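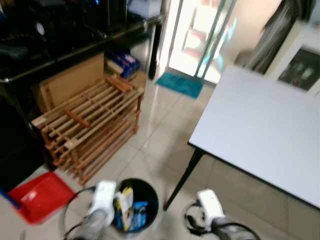 Photo: Dalva Coutinho

Town to start separate cardboard pickup in March

Households in Wodero will get a separate pickup for cardboard and paper packaging starting in March, the town's public works office said. The new round covers 700 addresses on the east side first. The rest of the town will follow once the second truck is in service.

Until now, cardboard has gone out with the general trash or had to be driven to the drop-off yard on the Otent road. The yard will stay open, with the same hours, for large loads and for small businesses.

Boxes should be flattened and tied, or placed in a paper bag, and set at the curb by 6:30 a.m. Food cartons with a plastic lining still belong in the regular trash. So do greasy pizza boxes — the mill that buys the town's paper will not take them.

"People order more by mail than they did, and the bins fill up fast," said Manolis Antoniadis, who runs the collection crews. "We were picking up a lot of air."

The town paid to dump 410 tons of household trash last winter. Antoniadis would not guess how much of that was cardboard but said crews see it at nearly every stop.

There is no added charge for the first year. Residents who now rent a second trash bin may turn it in and have the fee of $30 taken off their next bill. Public works has set aside money for 600 returns and will handle them in the order they come in.

Apartment buildings are a separate matter. Osvaldo Guerra, who manages two of them on Kekarex Street, said he has no room at the curb for tied bundles and has asked for a shared container instead. The office said it is looking at sites and will write to building managers before the pickups begin.

A route map and a list of accepted items will be mailed with the next water bill. Copies are also available at the library front desk.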